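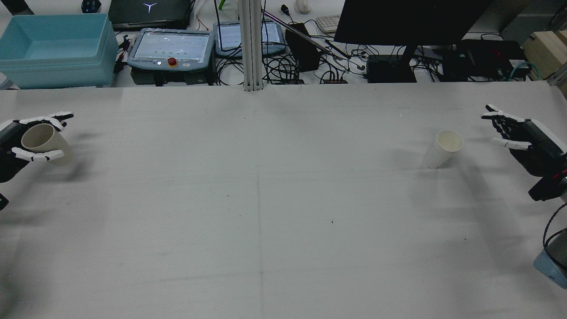

Why don't you just buy mugs, a reader asked under my November post, if you're pouring for 40 people every month and then throwing it all in the trash? Fair enough. I said I would answer and then the holidays came, so I'm answering now, and I'm going to be longer about it than the question probably deserved.

I did buy mugs. I bought two crates of them when I first took over the drinks table at the Tornholm hall, and they lasted most of a year. The hall kitchen has one small sink and a water heater that gives up after ten minutes. I was the one washing, usually until well after everyone else had gone home. The mugs also had to live somewhere, and the only cabinet with room was up a step stool. When the second crate was down to a handful without chips, I went back to paper and stayed there.

I don't feel great about the trash. I have cut it down in a few ways, which I'll get to. But the choice at Tornholm was between paper cups and no coffee, and people would rather have coffee.

So, cups.

January 15, 2022

I keep two shapes. One is an ordinary 8 ounce hot cup, fairly narrow, the kind every deli has. The other is wider across the mouth. I started buying the wide ones for soup and now use them for anything with a spoon in it, including oatmeal when we do a morning. Both of mine come from Bendero, a restaurant supply place out past the bus garage that will sell to anyone who walks in. You do have to buy a case. If you split the case with a neighbor it stops being a silly amount of cups.

White or cream makes no difference that I have found. A stack of white ones and a single cream one on the same table look like you ran out of something, but the coffee doesn't care. I used to be fussy about matching. Now I buy whichever color Bendero has open.

What does matter is the wall of the cup. Single wall is cheap and stacks tightly, and with fresh coffee in it you can't hold it for long. Double wall costs more and takes up a lot more of the shelf. I have settled on single wall with the coffee poured a few minutes after brewing. For tea, where people want the water as hot as it will go, I put out a few cardboard sleeves. Most people ignore the sleeves and use two cups, one inside the other. I have tried a polite sign about this. The sign did nothing and I took it down.

The table gets paper too. I roll a length of plain off-white over it before anything else goes down, and it gets creases from being folded in my bag, and I leave them. White tabletops show every ring, and a coffee ring that sits overnight takes scrubbing. With the paper, I fold it in on itself at the end and I'm done. I tried a plastic tablecloth for a while. It has to be wiped, dried, and folded, and it never really lost the smell of the closet.

As for where the cups go: the stack stands upright, mouth up or mouth down depending on who you ask. I say mouth down for anything that will sit out, so the dust lands on the bottoms. When people are already lined up I turn them mouth up, and then I can pour without flipping each one. Keep the stack short. A tall one leans and then somebody reaches past it for the sugar.

I set the full cups on one side of the table and the stack on the other, with open space in between. That space looks wasted and I have been told so. It is where people stop to put down their keys, open a sugar packet, and decide whether they want milk. Take it away and they do all of that in front of the pot. 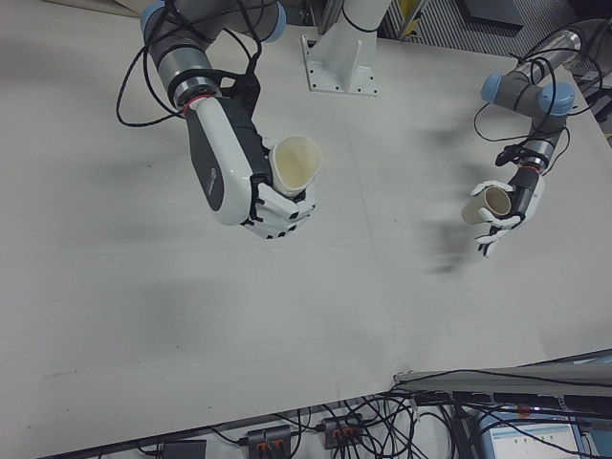

You should be filling one cup from another anyway, a commenter wrote when I complained about spilling from the big urn, and you want a wide cup on the receiving end. I thought this was nonsense and tried it at home over the sink. It works fine. The urn at Tornholm has a slow tap that drips for a while after you close it, and the drip goes where it likes. If I draw off a full cup and share it out from there, I can do two half cups for people who only want half, and the tap gets opened less often.

Pouring from a narrow cup into a wide-mouthed one is the easy direction. The narrow rim gives you a smaller stream and the wide mouth gives you something to aim at. Going the other way I lose a little down the outside nearly every time.

There is a knack to holding the cup, too. Paper gives. If you wrap your fingers around near the top and squeeze, the round opening goes to an oval. With an empty cup that doesn't matter. With a full one the coffee comes up to meet you. I hold low, where the bottom disc is glued in and the cup is stiffest, and I keep the other hand free of everything. A slight squeeze can be useful when you pour, since it makes a sort of lip at the end of the oval, but I only do it with the cup less than half full.

For dry things it is even simpler. I use the same cups at home for sorting screws, for portioning rice before a potluck, and for seeds in spring. Tip one toward the other with the mouths close together and very little gets away. I write on the side with a pencil. Marker comes through on your fingers.

Now the part about waste, which was the actual point of the question.

The first thing I did was stop setting out a full stack. If the whole stack is on the table, people take a fresh cup for their second coffee. If there are only a few, they look around and use the one they have. I bring out more as needed and keep the rest in the sleeve in a plastic bin under the table, where they stay clean. Any that are left go back in the sleeve for next time.

The second was names. A pencil in a cup at the front of the table, and people write their initials. Not everyone does it. Enough do that I now buy a case less often than I used to.

The third was asking the hall at Curia, which runs a bigger lunch than ours, what they do. They seat 120 and they have a proper dishwasher, so they use real mugs and always have. They offered to lend us a rack of theirs when we have something special. We took them up on it once. The mugs were nice. Moving them back and forth took two trips in my car, and I would do it again for an occasion but not for a regular month.

I have also been asked about compostable cups. Bendero carries them. Our pickup doesn't take them, so for now they would go in the same bag as the rest, at a higher price. If that changes I'll change.

One last thing on coffee itself, since somebody always asks. We use the Phuthong dark roast, ground coarse, and I put in a bit less than the bag says. It is a strong coffee and the urn makes it stronger the longer it sits. I don't make a second urn unless the first is empty before the break. Half an urn of cold coffee is hard to get rid of in that sink.

If you run a drinks table and you've found a way to do mugs with one small sink, leave a comment. I mean it. I still have the step stool.

Posted in: Kitchen, Hall
3 comments

Home | About | Kitchen | Hall | Archive

Recent posts
Soup for a crowd in a borrowed pot
The urn tap, again
What goes in the bin under the table
Potluck rice and how much to make
Folding tables: which end to lift first

Contact | Copyright 2022, all rights reserved | Back to top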